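3.2 Snacks kept in the bedroom
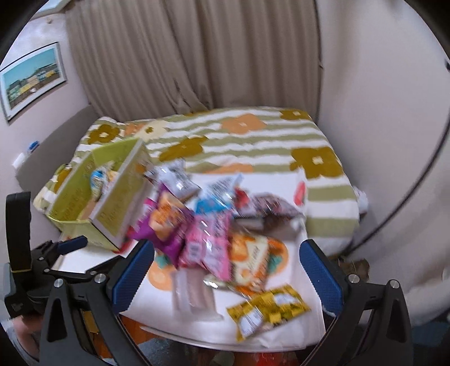
Figure 3. Snack packages and an open box on a low table beside a bed.

Kitchen cupboards have had most of the attention in work on household food storage, and we were delighted by how much there is to learn one room further on! Of the 151 homes in the Clorby survey, many kept a second, smaller store close to where people sleep, and Shehata had already suspected as much from shopping diaries. These stores are seldom sorted by kind. In Figure 3 the packets lie in a loose heap across a low white table, while a few small wrapped items sit apart in a yellow-green cardboard box. That pairing of box and heap is a lovely find - it gives us two ways of keeping food on a single surface, and we coded them separately. Strobel's scheme has only one entry for both (open storage), so we added "contained" and "spread" to it. Gonska and Gemel use a similar split for desk drawers, and their wording carried over to bedside tables with very little change.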